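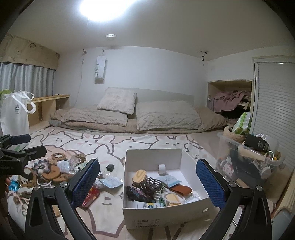 Small items part-sorted between an open white box and a clear bin.

Sorting small household items into two containers

Tue 22 January

This method uses one shallow cardboard box and one clear plastic bin. Allow 36 minutes for a single bedroom. Lay a sheet or rug down first so that small pieces show up and can be gathered at the end.

1. Put bottles, jars and boxed products in the clear bin. Stand them upright with the labels facing out. Tall cartons go at the back.

2. Put light, dry items in the white box: hair clips, scrunchies, tape, coasters, cords and craft pieces. Flat rigid items go in first, soft items on top. Coil any cord before it goes in.

3. Leave anything undecided to the left of the box. Do not start a third container.

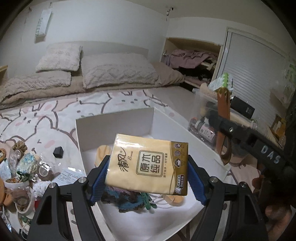
4. Add packets of tissues last, printed side up. They are used most often and will crush if heavier things are laid over them.

5. Check the fill level. Contents should sit at no more than 85 per cent of the box height, otherwise the lid bows.

6. Go through the undecided pile. Each item goes in the box, in the bin or out of the room.

Label both containers on the short side. Repeat in February.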